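Notebook, April, water bench

Started 7:40 a.m. Filter cartridges, second round.

Picking up from the last entry, where I said I would stop arguing about the Feltlow cartridges until I had numbers of my own. I have some numbers now. I am still arguing.

The claim on the Feltlow sheet is that one cartridge keeps hardness down for up to 1380 liters of tap water. No starting hardness given, no flow rate, no temperature. I wrote to them asking for all three and got the same sheet back as an attachment. So the figure means whatever you want it to mean.

Setup today: three housings in parallel off the same tap, one with the Feltlow, one with the Prurnby, one empty as a blank. Same tubing on all of them, cut from the same roll. Chaimae Tahiri zeroed the flow meters before I came in and her initials are on the tags. Flushed all three lines before taking anything. Titrated in duplicate, same bottle of EDTA throughout, fresh buffer.

First problem, and I should have caught it last time. The blank line was reading lower than the raw tap. An empty housing does not soften water. Either the tap drifts over the morning or I am calling the endpoint early when I expect a low number. I suspect the second. The color change from wine red to blue goes through a muddy purple that you can talk yourself into calling blue if you are tired or hopeful.

Asked Babar Afridi to read endpoints without telling him which flask came from which line. His blank and raw tap agreed with each other. Mine did not. So every figure I wrote down in the previous entry is suspect, including the ones that made Prurnby look good, and I have put a pencil line through that table. Left it legible.

Redid the morning's samples with Babar reading and me pouring. Both cartridges bring the hardness down, no dispute there. The gap between them, which I was ready to call real, is smaller than the spread between duplicates. Anyone who wants to pick a supplier on that basis can do it without my signature.

Then the taste question, which I did not want on this bench at all. The request came down from the Mai project: does filtered water make better tea, and can we say so. My view is unchanged. People asked whether something tastes better will say yes if they think you want a yes. Still, a triangle test is cheap and at least it is honest about guessing. Three cups, two the same, pick the odd one out. Chance gets you one in three. 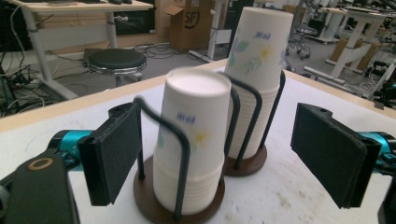 Paper cups on the white table, stacked bottoms up in their dispensers.

Wrote the protocol before lunch so I can't bend it afterward. Water brewed and poured out of sight of the tasters. Cups coded with random numbers, in pencil on the base. Order shuffled for each person. No talking until the slips are in. We score odd-cup picks only and ignore preference comments, however charming.

Open worry: the cups. Paper has a taste of its own when the tea is hot, and I would rather use glass. Chaimae says anything the cup adds is the same for all three samples, so it cancels. It cancels on average. It can also bury a small difference, and a small difference is all we are ever going to see. Plan is to run a few sets of plain hot water first and see whether people report anything from the cup alone.

Second worry is panel size. Mai wanted to go with 6 people. With six tasters, two right answers is what guessing gives you, and four right is still nothing I would put in writing. Told them so. They asked if four right could be described as "a majority noticed." No.

Afternoon: checked the Esach meter against the bucket and stopwatch. It totals high on slow flow. The counter says 2931 for the whole run on the Prurnby line and I don't believe the last two digits. Swapped it out and put a tape flag on it so it doesn't wander back into the drawer with the good ones.

To do:
- Second blind reader for endpoints, so it is not all on Babar
- Raw tap every hour, all day, to settle the drift question
- Plain hot water trial in the paper cups
- Ask Feltlow again for starting hardness
- New indicator, the current bottle is old enough that I don't trust it either

Lines shut off 4:15 p.m., housings left full.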